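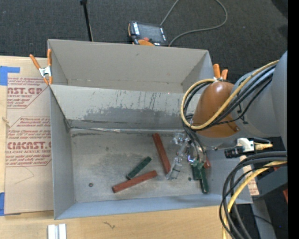
Robots that pick parts out of a bin usually decide what to grab by looking for the piece on top. A method tested over the winter at Pirnby, a small automation lab that shares a building with a joinery school, has the robot ask a different question first: which piece can come out without dragging the others along? The test parts are plain rectangular bars in reddish-brown and dark green, dropped into a grey metal bin at whatever angle they happen to land. One may be propped up diagonally while another lies almost flat beside it, and a third can be mostly hidden.

The work was led by Dilani Wickramasinghe, with programming by Chi-keung Ko. Their results were presented to members of the lab's partner group on Monday.

Wickramasinghe said the lab chose bars on purpose. A ball or a cube gives a robot plenty of ways to take hold of it. A long bar gives it far fewer, and a bar leaning on its neighbour can look free from overhead when its lower end is pinned.

"You get a lovely clean view of the top half and you go for it," she said. "Then the bottom half brings two friends."

The Pirnby program starts with a depth image of the bin and fits a bar shape to every piece it can make out, including pieces where only a short end is showing. For each one it estimates how long the hidden portion is likely to be and which other bars it may be resting on or under. It then plays out a short lift in simulation, in several directions, and scores each direction by how much the rest of the pile moves. The robot takes the bar with the lowest score.

If every bar scores badly, the arm makes a small sideways push with the closed fingers and takes a new image. Ko said the push was added late, after the team noticed the program spending long stretches choosing between poor options.

The team ran 2,000 picks in all, half with the new method and half with a standard program that goes for the highest graspable surface. Both used the same arm, the same gripper and the same bars. The bin was emptied and refilled after every 10 picks so that neither program could benefit from an easy layout for long.

With the standard program, 872 of the 1,000 picks brought out a single bar and left it held securely. With the new one, the figure was 941. Most of the difference came from bars lying close to the walls of the bin, where the gripper has less room and the standard program often closed on two pieces at once.

The gain has a cost in time. The simulated lifts add 5 seconds to each pick on the lab's computer, which would be too slow for most packing lines. Ko expects to cut that by skipping the simulation for bars that are plainly clear of the others.

"On an easy bin you don't need any of this," he said. "It should only be thinking hard when the pile is hard."

Colour played no part in the choice. The program was given depth data only, and the two colours were used afterwards by the people checking the recordings, who found it easier to follow one bar through a tangle when its neighbours were different.

Annatjie Nkosi, an engineer at the parts supplier Grullby, attended the presentation and said the wall results interested her most. Her company still has staff clear the last pieces from its bins by hand – a job she described as hard on the back and impossible to schedule. She said she would like to see the method tried on parts that are not all the same size.

That is a fair limit on the present results. The program is told the dimensions of the bars before it starts, and it has not been tested on curved parts, soft parts or mixed loads. It also assumes the bin stays put. In early trials the bin crept along the table when the fingers pushed against a bar, and the estimates drifted with it.

Bongani Hendricks, who studies grasping at the Berrada institute and was not part of the project, said the idea of predicting how a pile will move has been around for a long time, but that many groups have found it too fragile to use outside simulation. He said the side-by-side comparison on one set of equipment was useful, and that he would want to see it repeated with a different gripper. Finger shape matters a great deal in tight spaces, he said, and slim fingers may be doing some of the work that the program is getting credit for.

Wickramasinghe agreed that this was possible. A second gripper with wider fingers is being fitted, and the same trials will be run again using bins filled in the same way.

The lab plans to release its recordings of all the picks, including the failed ones, in December. Zodwa Mokoena is preparing the files and said each pick will come with the depth image, the list of scores and a note on what went wrong, if anything did. The program itself, which the group calls Falora, will be released later, once the faster version is working.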